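How varied should the starting layouts be when recording cleanup demos?

Posted by Maribeth Agbayani
Jul 13, 2020
5 comments | 12 shares

Hi everyone, I've been reading this board for ages and finally have something to ask. I'm helping put together a set of teleoperated demonstrations for a two-armed robot, and the task is tidying a coffee table in an ordinary living room. Left gripper holds a small lined wastebasket, right gripper picks up the trash and drops it in. Simple enough on paper!

My trouble is with the starting layouts. Our first 100 episodes were all recorded by the same person (me), and I'm a creature of habit. I kept laying the trash out in pretty much the same row, and I always started with whatever was closest to the right hand. We trained on those and the policy does fine as long as I set the table the way I always set it. Move the bottle over to the far side and the arm goes to where the bottle used to be, closes on air, and carries nothing over to the basket with great confidence.

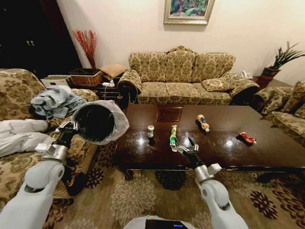
So now I'm planning a second batch for August and I'd like to get it right. Do I shuffle everything at once, meaning positions, items, order of pickup, and the angle of the basket? Or do I change one thing at a time so I can tell what helped? I'm also wondering about things that are supposed to stay on the table. I've been leaving a little white porcelain piece out and never touching it, but I don't know if the policy is learning "leave that alone" or just learning that nothing happens in that spot. We label everything in Zurix, if that matters to anybody. Thank you so much for reading all this, I know I go on.

3 replies | Sort by: Most helpful

Arturo Caputo
Hi Maribeth, welcome, and please don't apologize for going on, you're among friends here. We went through very much the same thing at Stindville with a dish-clearing task, so I feel for you.

I'd shuffle the positions right away, every single episode, and I wouldn't let the person driving the arms pick the layout. People think they're being random and they really aren't (I was terrible at it). We print a card for each episode from a little script that says what goes where and which way the bottle or can is lying, and somebody else sets the table from the card. Whoever is driving sits down after that.

Pickup order is a different story, and here I'd go easy. If you mix the order with no rule behind it, the policy sees two nearly identical tables with two different first moves and it tends to dither between them. We settled on "nearest to the right gripper first" and stuck with it. Your habit was a good one! It only hurt you because the nearest item was always in the same place.

For the porcelain piece, move it around just like the trash, and put trash where it used to stand. Leave it out altogether in some episodes too. I'd also bring in a second keep item, something about as tall as your bottle, so that it can't simply learn that short white things are safe. Do keep a batch of layouts back that you never train on. I wish we had done that from the start, we spent a good part of a summer fooling ourselves.

One more thing while I think of it: record some recoveries. Miss the wrapper on purpose, back off, and try again. Soft crinkly things are where our gripper missed the most, and a policy that has only seen perfect grabs has no idea what to do after a bad one.

Helpful (12) | Share

Sheehan
more data. we did 2 rooms and it still got lost in the third one, so change the room if you can, even just different chairs or another rug

Helpful (2) | Share

wilex_user
Does anyone know if the Zurix export keeps the gripper timestamps? Mine come out blank. Sorry, I know it's a bit off topic, but you mentioned you use it. On the basket angle, I'd vary it a little and keep the opening toward the table. When I let mine point all over the place, half the drops landed on the floor and I had to throw those episodes out.

Helpful (5) | Share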